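Notebook, hand demo bench, open day
2020-10-28

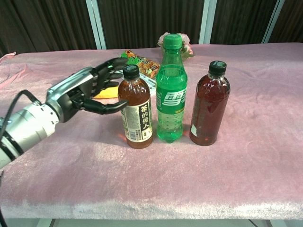

Started on the bench at opening and kept going until the last group left. Same arm and hand as in February, new cable, tendon tension reset last night. Vedutine sent two people over and Unditz brought a school group, so there were more people leaning on the table than I would like.

Task for visitors: pick a drink, the hand goes for it. We ran the left-hand bottle first in every set (the tea, black cap), then the Sprite, then the dark red one. The Sprite is taller than the other two, so the approach height tuned for the tea is wrong for it. I put in a separate height offset per bottle, stored under the drink name. Should be done properly from the depth data at some point.

Notes on the grasp:
Thumb goes out first, nearly level, and meets the bottle below the shoulder. Fingers stay up until thumb contact is flagged, then close. If the thumb flag is late the fingers close on nothing and the bottle gets pushed back. Contact threshold was 128 at the start of the day. Lowered it a little after lunch and the late flags stopped, but we then had false ones when the forearm cable moved.

The plush cloth is a nuisance. Bottles lean on it after being put down and the pile catches the base if the hand slides instead of lifting. It does keep the noise down. Sorensen's people asked if we could do the same on bare table. Told them yes, with a slower release.

Clear bottles gave poor depth, as before. The tea has a decent label and is found first time. The red one has hardly any label left and was the worst of the three. Snack bag behind the tea got segmented as part of the bottle twice. Moving it further back helped.

Wrist motor got warm by mid-afternoon. Limited speed to 2,000 from 3,000 and left it there for the rest of the day. No visitors noticed the difference.

Questions I could not answer: price of the hand (ask Tradis), and whether it can open the caps. We have not tried caps.

To do
Tie the forearm cable back so it can't swing
Log thumb flag time against finger close
Get a spare red bottle, with label
Send Unditz the short clip they asked for
Put the threshold back to 128 before the next calibration run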